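Print this page | E-mail this article

Buying two arms on one arm's budget

When Akosua Dogbe took over equipment planning at Vorstead, the first spreadsheet she opened had one line for robots and nothing under it.

"It said 'arms' and a dollar figure," she says. "No mounting, no spare cables, no benches. Whoever wrote it thought you bought the arm and that was the job done."

Vorstead tests household handling routines for aged care suppliers from a leased unit in Raltdale. Dogbe had 14 weeks to turn that line into a proper purchase plan. She began by listing the tasks and pricing backwards from there.

Folding was the one that changed the numbers. A single arm can move a plate, she says, but the team wanted two for cloth, and two arms on a bench means one frame, one bar and a lot more cable. "I'd budgeted for a second arm. I hadn't budgeted for the labour of lining it up with the first."

Senyo Sowah, the workshop lead, argued for building the benches in-house from aluminium extrusion. Quotes for finished cells came in too high, and he wanted to be able to shift things later. "You'll always put it in the wrong spot the first time," he says. "With extrusion you undo some bolts and slide it over."

They also disagreed about grippers. Sowah favoured one model throughout, to keep the spares cupboard simple. Dogbe held money back for a second type – she still thinks that was the right call – and set aside up to $500 a bench for fingers, straps and other small parts that wear out.

The props cost very little. Dishes, racks, baskets and cloths came from a discount store and went through as consumables, in whatever colours were on the shelf.
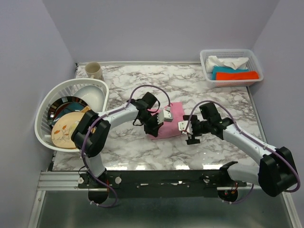

What she would do differently

Dogbe would put service and training in the first request. The arms are written down over 36 months, and she says a support agreement should run for the same period. Theirs was added later, as a separate approval, and took longer to get through than the arms did.

She would also order cables early. "They're the cheapest thing on the list and we waited 23 days for them."

The next round of spending is for a third bench. Sowah has already drawn it up. Dogbe has asked him to price the bolts.

Related items
Leasing or buying: notes from Ojala
Zena opens second test kitchen
Ryan Bellamy on writing a maintenance budget

Contact us | Copyright Raltdale Trade Review | Back to top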